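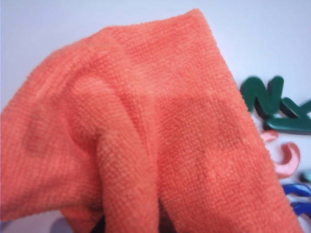

Cahier de laboratoire – Atelier Lisum, poste textile

Date : 13 février 2025
Rédaction : Pejman Nikzad
Relecture : Kieran Lambert

Objet de la séance

La présente entrée porte sur la manipulation d'un chiffon orange en microfibre sur plan de travail clair. Elle s'inscrit dans le programme Flenetti, dont la question directrice demeure la suivante : une machine peut-elle aujourd'hui prendre en charge, sans reprise humaine, les tâches courantes d'entretien d'un logement ou d'un atelier ? Le dossier Kandasamy, consacré à la vaisselle, est tenu séparément et n'est pas traité ici.

État du poste

Des lettres jouets de couleur, dont un N vert foncé et un C rose, reposent sur la table à côté du chiffon. Leur présence complique la tâche de deux manières : le bord du tissu en recouvre une partie, et un geste de pliage trop ample risque de les entraîner. Le protocole ne prévoit pas leur retrait préalable. Un plan de travail domestique est rarement dégagé, et l'évaluation doit en tenir compte.

Programme d'essais

La série comprend 60 essais, répartis en 2 blocs. Le temps alloué à chaque essai est inchangé par rapport à la série précédente. L'opérateur n'intervient qu'en cas de chute du tissu hors de la table. Les enregistrements sont versés au registre commun, qui compte 1266 entrées à l'ouverture de la séance.

Observations sur la saisie

La prise du chiffon reste l'étape la plus délicate. Un objet rigide offre des faces et des arêtes stables ; un tissu change de forme dès le premier contact, et la position estimée avant la descente de la pince perd une part de sa valeur. Il est préférable de viser un relief existant, pli ou ourlet, plutôt qu'une zone plane où les doigts glissent sans rien retenir.
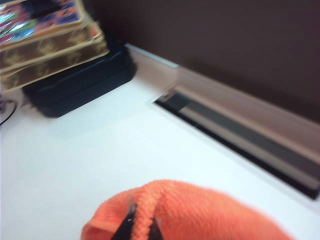 Fig. 2 – Pincement du tissu orange entre les deux doigts noirs de la pince.

La fermeture lente a été retenue pour l'ensemble de la série. Onze essais ont été écartés du dépouillement en raison d'un défaut d'horodatage – ils figurent au registre, mais n'entrent pas dans le calcul. Le réglage de l'effort de serrage proposé par l'équipe Ellel n'a pas été appliqué, faute de validation écrite.

Appréciation provisoire

La saisie isolée d'un chiffon peut être considérée comme accessible. Le pliage complet, avec alignement des bords, ne l'est pas encore à un niveau acceptable pour un usage sans surveillance. L'essuyage d'une surface encombrée soulève une difficulté supplémentaire : il faut déplacer les petits objets ou les contourner, et le système ne dispose à ce jour d'aucune règle pour choisir. M. Lambert estime que cette décision devrait être traitée avant tout nouveau travail sur la vitesse. Le rédacteur partage cet avis, avec une réserve sur le calendrier.

Suites à donner

– Reprendre les essais écartés après correction de l'horodatage.
– Définir un critère écrit pour le pliage jugé conforme ; le critère actuel est laissé à l'appréciation de l'opérateur.
– Consigner séparément les déplacements involontaires de lettres.
– Obtenir la réponse d'Ellel sur l'effort de serrage avant la revue d'avril.

Les paramètres de fermeture sont reportés dans l'annexe du poste textile. Relecture en attente de visa.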